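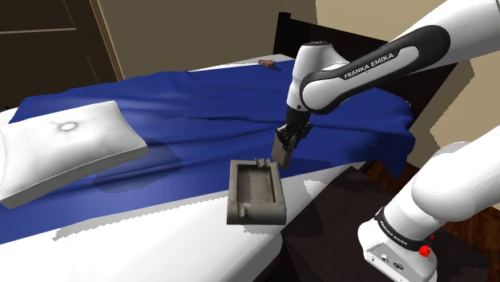 La téléopération en simulation sert à enregistrer des démonstrations que le module d'apprentissage Sesar rejoue et généralise ensuite. L'opérateur commande l'effecteur en position et en orientation au moyen de la manette Undia ; les articulations suivent par cinématique inverse. Avant tout enregistrement, amener la pince, doigts ouverts et dirigés vers le bas, légèrement au-dessus du bord de l'objet à saisir, comme au-dessus du plateau gris posé au bord du lit. Cette pose est appelée « pose d'approche » dans la suite du manuel.

Accueil | Installation | Démonstrations | Réglages | Dépannage

Dimanche 31 octobre
Par Etornam Antwi

4.2 Enregistrer une démonstration par téléopération

Prérequis : serveur Zerton démarré, scène chargée, manette appairée (voir 2.3).

1. Dans l'onglet Scène, sélectionner « Chambre » puis cliquer sur Réinitialiser. Attendre l'arrêt complet des tissus simulés.

2. Dans l'onglet Commande, choisir le repère « Outil ». Le repère « Base » reste disponible, mais les déplacements latéraux deviennent difficiles à interpréter lorsque le poignet est incliné.

3. Régler le facteur d'échelle à 20 %. Un déplacement ample de la manette produit alors un mouvement réduit de la pince.

4. Maintenir la gâchette d'homme mort et placer le bras en pose d'approche.

5. Appuyer sur REC. Le voyant de session passe au rouge dans la barre d'état.

6. Descendre suivant l'axe de l'outil jusqu'à ce que le rebord se trouve entre les doigts, puis fermer la pince. Marquer un arrêt avant de lever.

7. Lever l'objet, le transporter vers la cible, ouvrir la pince et dégager vers le haut.

8. Appuyer de nouveau sur REC, puis valider ou rejeter l'essai.

Remarque : relâcher la gâchette suspend le mouvement sans interrompre l'enregistrement. Les temps morts sont supprimés à l'export si l'option « Compacter » est active.

ATTENTION : une pince descendue trop bas pénètre dans la couverture ou le matelas. Le solveur réagit par une force de contact élevée et l'objet peut être projeté. Rejeter l'essai et reprendre à l'étape 1.

4.3 Nombre d'essais

Prévoir 28 démonstrations valides par tâche, réparties sur 3 positions initiales de l'objet. Pour les objets à bord épais, l'étude interne Lamptey a porté ce nombre à 51. Varier la vitesse entre les essais, mais conserver le même côté de saisie.

Les fichiers sont écrits dans le dossier de session, un par essai. Les essais rejetés sont conservés dans le sous-dossier « rejets » jusqu'à la purge manuelle (voir 6.1).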